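"First we look at the ground, then at the insulators"

The overhead line between Staltwood and Gollov runs over a long stony ridge, and for many years it was known in the region for its trips in August. The engineer who is responsible for its maintenance has worked at Stusis, the network company, for 20 years. I met her in the company's office at two in the afternoon, and we spoke mostly about earth resistance, a subject which she thinks receives too little attention.

"When a line trips in a storm, people want to change the insulators," she told me. "They are the part you can see from the road. But on this line the insulators were in good health. The problem was under our feet."

The line has 326 towers, and it was built with a shield wire along its whole length. The shield wire catches the lightning stroke, and the current must then go down through the tower into the soil. If the soil does not accept it easily, the voltage of the tower top rises until the arc jumps over the insulator string to the conductor. Engineers call it a back flashover. On the ridge, she explained, there is only a thin layer of earth over the rock, so the old rods were never driven deep enough to do their work.

I asked how the company had found out which towers were the bad ones. "We measured them all," she said. "It was slow. The old papers gave one value for each tower, measured when the line was new, and always in spring, when the ground was wet. We went in late summer. At one tower on the top of the ridge we read 700 ohms. I asked the crew to repeat it, and they were a little offended."
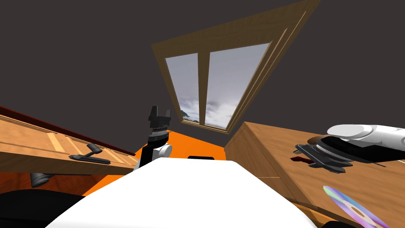 Simulated room with the robot's gripper raised.

The repair was not the same everywhere. In the valley near Staltwood, longer rods were enough. On the ridge the crews buried wires in shallow trenches, going out from the tower legs in four directions and following the cracks in the rock where some soil had collected. The trenching was done by a contractor, El-Sayed, whose people knew the area from water pipe works.

"They taught us something," she said. "We had drawn straight lines on the plan, very nice ones. Their foreman walked along with a spade and said, here you will have earth, and there you will only have stones. We changed the drawing at many towers. The wire was longer in the end, but the readings were better."

She is careful when she speaks about results. The number of trips has fallen, but the last two summers were also calm, with fewer storms than usual. "I would like to have one really bad August before I say a big word," she said. "My director does not share this wish."

For the worst towers she has also asked for line arresters. The budget allows them on only part of the ridge, and there was a long discussion about where they should go. Some colleagues wanted them on all three phases of a few towers. She preferred to put them on the lowest phase of more towers, which on this line has the weakest coupling with the shield wire. The calculation supported her, though she admits that the difference was small and depended much on the assumed stroke current.

What would she do differently? She thought for a while before she answered. "I would measure after the first winter, not after the second. Frost had moved some of the trenches, and 20 clamps were loose. A loose clamp looks the same as a good one when you stand two metres away. You must put your hand on it."

The next round of measurements begins at the Gollov end, where the access road has been repaired. She intends to walk the first section herself, with the old papers in her bag.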